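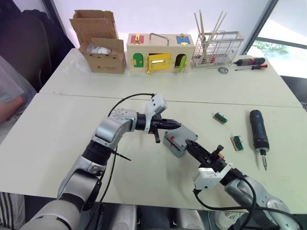
Photo: Ieva Rätsep / Salow

About Salow

Salow makes and lends practice kits for hand skills. Our kits cover fastening, wiring, opening and closing, sorting and packing. They go to trade schools, adult education programs, occupational therapy clinics and a few elementary schools. Everything is assembled at our shop on the ground floor of the Petrauskas building, and most of it comes back there between loans to be checked and repaired.

What we make

The catalog has 108 items at the moment. The ones people ask for most are the small ones.

Wiring blocks are pieces of wood with a row of connectors mounted on top. Beginners use them to learn how to seat a wire and tighten it down without stripping the screw. They fit in one hand and can be clamped to a bench.

Latch boxes are wooden, with painted doors and a different catch on each one. The box with green and yellow doors has two more panels on the lid, one red and one blue, and a metal handle for carrying. Clinics order it for grip and finger work. Schools order it for four-year-olds. It is the same box either way.

Kitchen sets are put together from ordinary household goods, including dish racks, chopsticks, cups and lids. We buy these rather than make them. A person relearning how to put dishes away should practice with the kind of rack they will have at home.

Tool sets include a cordless screwdriver, a bit holder and a board of screws in graded sizes. Batteries are charged before shipping. The charger travels in the same carton, under the cardboard insert.

How we started

Salow was started by Ülle Org and Povilas Grīnberga, who both taught evening classes in basic electrical work. They built the first wiring blocks from shelf offcuts for their own students, and other teachers began asking to borrow them. The first order from outside the school was for 400 blocks, for a training program called Madeck. It took the two of them most of a winter. They rented the shop the following June.

The lending side came later. Salma Ait Ali joined to run it and set up the numbering system we still use. Last year we sent out 2,997 kits on loan and sold 3,271 single items and spare parts.

How the shop works

Kits come back in the carton they went out in, and are unpacked on the white tables. Each item is opened, closed, tightened or turned before it goes back on the shelf. Loose hinges and bent latches go to Povilas. Missing parts are replaced from stock and noted on the kit card. Borrowers are not charged for normal wear. Please don't glue anything.

Hinges, catches and handles are supplied by Motudard. Doors are cut and painted in the shop.

Who does what

Ülle Org: design and wiring blocks
Povilas Grīnberga: woodwork and repairs
Salma Ait Ali: loans and returns
Ieva Rätsep: catalog, photographs and instruction sheets
Rory Swanson: packing, shipping and spare parts

Visiting

The shop is open to teachers and therapists from 9 a.m. to 3 p.m. on weekdays. You can try any kit that is in the building. Call ahead if you want to see a particular one, and have the catalog number ready. Returns can be left at the side door, with the kit card taped to the outside of the carton.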